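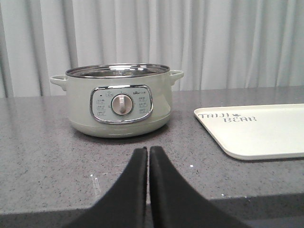

Electric hot pot, single dial: two months on the worktop

Reviewed by Amparo Pacheco, Kellelville

I bought this to replace a saucepan on a portable hob, mainly for noodles, soup and steamed vegetables for two people. It came from Plalia, packed in a plain carton with a folded instruction sheet. The translation is poor but the safety section is readable.

Build

The body is squat and round, pale green with a matte finish. Fingermarks do not show much. Turmeric does, and needs wiping off the same evening. The side handles are short loops moulded in the body colour. They take four fingers up to the second knuckle, or three in an oven glove. I would have liked another centimetre of clearance.

The stainless steel lid sits slightly down inside the rim. Condensation collects in the gap and runs forward when the pot is tilted, so lift it level. The lid is the part that shows water marks. A drop of vinegar on a cloth clears them.

Controls

One rotary dial, with a raised bar across it for grip. The bar is easy to turn with damp hands. The setting labels are arranged in two columns of three, either side of the dial, and the print is too small. I learnt the positions by feel within a week, but my father could not read them with his glasses on. There is a small indicator light at the upper left of the panel. The chrome surround gathers grease along its lower edge and wants a cotton bud now and then.

Heating

I timed a litre of cold tap water with the lid on. It reached a full boil in 11 minutes at the highest setting, starting at half past six with nothing else running. A plug-in meter showed a peak draw of 658 watts. The old hob drew 981 and was quicker, but it also tripped the kitchen circuit when the kettle was on.

The lower settings pulse the heater on and off. Porridge catches slightly in the centre unless stirred. Rice is acceptable. Thin soups are where it does best.

Cleaning

The bowl does not come out, so the whole unit has to go to the sink and be rinsed with care. Keep the base dry. I leave it upside down on a folded towel, lid separate.

Compared with the Godex

Tiburcio Arriaga lent me his Godex for a fortnight in March. It has a removable bowl and larger lettering, and it takes up more room. For a small kitchen I still prefer this one. Anyone cooking sticky food every day should get the Godex.

Four out of five. One mark off for the labels and the fixed bowl.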